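Open day at the Giltden paper mill

I have wanted to get inside Giltden for years. You pass it on the valley road, a long stone building with shutters all the way up the drying loft, and then you are around the bend and it's gone. It opens to visitors once in March, so on Sunday I got up in the dark, filled a thermos and caught the early bus with my boots still damp from the day before. Best decision I've made all winter!

The mill is 200 years old and still makes paper by hand, from cotton and linen rag, with water that comes off the hill behind it. You hear the water before you see anything. It runs under the yard in a stone channel and comes out beside the front door, very loud and very brown that morning (it had rained all night), and the first thing we learned was that brown water means no white paper. They were making a buff sheet instead, and I liked it so much that I came home with a pack.

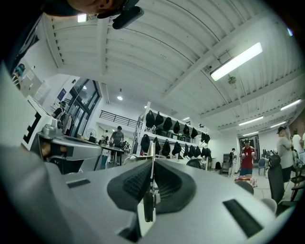 Photo: Kustix

Our tour began in the rag room, which smells like a clean attic. Old sheets and shirts get sorted by hand, and every button and seam comes off with a blade fixed upright in the bench. Our guide let us feel the difference between a bit of new cotton and a piece of tablecloth that had been washed a few hundred times. The old stuff is far softer, and it beats down into a better pulp. I will never throw out a pillowcase again.

Then the beater, a big oval tub with a heavy roller at one side that chews rag into something like thin oatmeal. It takes all day for a strong writing paper and less for blotting. They stop it by feel. The guide scooped some pulp into a jar of water, shook it, held it up to the window and said "another hour," and I honestly could not have told you what she saw in there.

But the vat! I could have stayed at the vat until they locked up. The papermaker dips the mold in, lifts it level, gives it one shake away from herself and one sideways, and the water drops through and there is a sheet. The whole thing is over before you have found the right place to stand. A good day is 280 sheets, all matching in weight, and she does it without a scale. She says her wrists know. Then it goes over onto the felt with a rolling motion, like closing a book, and she's already dipping again.

We were allowed one try each. Mine had a thick corner and a thin corner and a hole where I had dripped on it, and they pressed it for me anyway and sent me off with it between two boards.

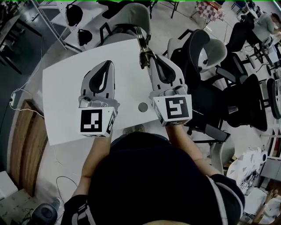 Elie Ghanem told me over lunch that the shake is the part that takes years, and that a sheet made without it tears easily one way and hardly at all the other. I tried it at home with a strip from my own bad sheet and sure enough, it zipped straight down.

Lunch, by the way, was lentil soup and a very good seeded loaf from Twal, the bakery across the bridge. Get there before one, the cheese pastries go first.

After that we climbed the 46 steps to the drying loft. Go slowly, they are steep and there is a rope where you'd like a rail. It's worth every one. Sheets hang over the lines in little groups, the shutters are opened a crack on the side away from the wind, and the whole room rustles. I stood there for ages with my coat buttoned up to my chin, perfectly happy.

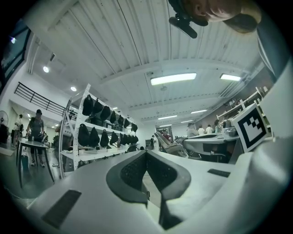 Open day, Giltden

The shop is small and takes cash only. I bought the buff paper, three envelopes with rough edges and a notebook sewn by Grernivari, who have their bindery upstairs and were too busy to chat, though they waved. The last bus back leaves from the bridge at ten past five, and there's no shelter, so bring a hat.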